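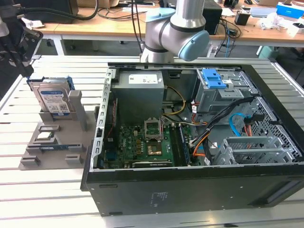
Skindeda remet en état des ordinateurs de bureau. Le mot « reconditionné » nous gêne un peu, tant il a servi à vendre des machines dépoussiérées à la va-vite avec un autocollant neuf. Chez nous, une tour se couche sur le flanc, on retire le panneau et on regarde ce qu'il y a dedans avant de promettre quoi que ce soit. Le support du processeur est ouvert, cadre de maintien relevé, et les pièces sont rangées à côté du boîtier : les disques 3,5 pouces debout dans leur logement, la barrette mémoire à plat dans sa fente. Un disque posé en vrac sur un coin de table finit par tomber. Nous en avons perdu assez comme cela les premières années.

D'où nous venons

L'atelier a été ouvert par Gediminas Strazds, qui réparait auparavant des unités centrales pour des cabinets comptables et qui en avait assez de voir partir à la benne des boîtiers dont seule l'alimentation était morte. Il ne croyait pas beaucoup à l'économie circulaire, en tout cas pas à celle des plaquettes. Il n'y croit toujours qu'à moitié. Une machine réparée consomme du courant, du transport, des heures de travail, et il arrive que le calcul soit mauvais. Dans ce cas nous le disons au client, qui n'est pas toujours content de l'entendre.

Nous sommes aujourd'hui 18 personnes, réparties entre l'atelier, le magasin de pièces et un petit bureau où le téléphone sonne trop. La salle de démontage s'appelle Butkienė, du nom de l'ancienne mercerie dont nous avons repris le local. L'enseigne est restée au-dessus de la porte de la cour et les livreurs s'y perdent encore.

Ce que nous faisons

Nous prenons des lots d'ordinateurs fixes venant d'entreprises, d'écoles et de mairies. Chaque machine est ouverte, triée, puis remontée ou désossée. La mémoire, les disques, les cartes d'extension et les alimentations suivent chacun leur chemin. Notre fiche de contrôle, que nous appelons Dosen pour des raisons que plus personne ici ne sait expliquer, compte 62 points. On nous a conseillé d'en afficher une centaine, comme certains confrères. Nous avons regardé leurs listes : « vérifier la propreté du clavier » y figure trois fois sous des formes différentes.

Les disques sont effacés ou détruits, au choix du client. Si l'effacement échoue, même sur une petite zone, le disque est détruit, et il n'y a pas de négociation possible là-dessus.

Ce que nous ne faisons pas

Les portables, d'abord. Trop de modèles collés, trop de mémoire soudée. Nous avons essayé pendant un an et le résultat ne nous a pas plu.

Nous ne délivrons pas non plus de certificat indiquant combien d'arbres votre parc informatique aurait sauvés. On nous en demande régulièrement, surtout en avril, au moment des rapports annuels. Les méthodes de calcul que nous avons lues donnaient des résultats si éloignés les uns des autres que nous avons renoncé – le bordereau de pesée, lui, est fourni avec chaque lot.

Quelques chiffres, avec leurs défauts

L'an dernier, 251 tours sont reparties en service après passage à l'atelier. Sur ce nombre, 94 ont été remontées avec au moins une pièce prélevée sur une autre machine. Ces chiffres ne disent rien de la durée de vie réelle après livraison, que nous connaissons mal : les clients satisfaits n'écrivent guère, et les autres écrivent beaucoup.

Vukton, notre garantie

Vukton couvre la carte mère, l'alimentation et la mémoire pendant un an. Les disques d'occasion sont garantis six mois, et nous recommandons de toute façon de sauvegarder ailleurs. Le ventilateur n'est pas couvert. Cela agace, nous le savons, mais il se change en quelques minutes et nous envoyons la pièce à prix coûtant.

Nous rendre visite

L'atelier reçoit sur rendez-vous, de préférence avant 11 heures. Venez avec la liste de vos modèles si vous l'avez – la référence exacte du boîtier nous évite bien des allers-retours. L'entrée se fait par la cour.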